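Mollah Hand-Held Gripper Kit: Review

The Mollah kit from Drustance is a hand-held gripper with a wide-angle camera, sold for recording manipulation demonstrations without a robot arm. We bought one at list price and used it for garment folding, with a plaid shirt as the main test item. Firmware was the December release.

Setup took 34 minutes from the manual. Calibration is a single routine and passed on the second attempt. The circular fisheye view takes in the tabletop and a good part of the room behind it.

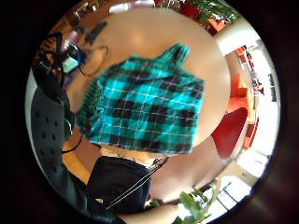
Can the kit be used without the Flesmont software subscription?
Recording and export work without it; only batch trimming and cloud storage require the paid tier.

Our set came to 1757 episodes. Export rejected 67 of them, mostly for tracking loss during fast wrist turns. Slow motion near the cloth tracked well. Thin fabric is harder to grip than the spec sheet suggests: the finger pads slide on a single layer and need a fold or a seam to close on.

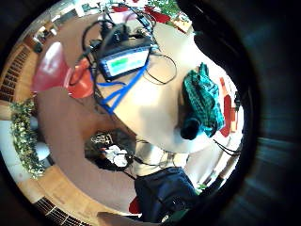 Battery life was roughly 2 hours per charge, short of a full afternoon session. The grip is comfortable for the first hour, after which the weight forward of the trigger is noticeable. Spare finger pads ship from the Winville warehouse and are priced per pair.

Recommended for cloth and light household items. For small rigid parts, wait for the narrow finger set.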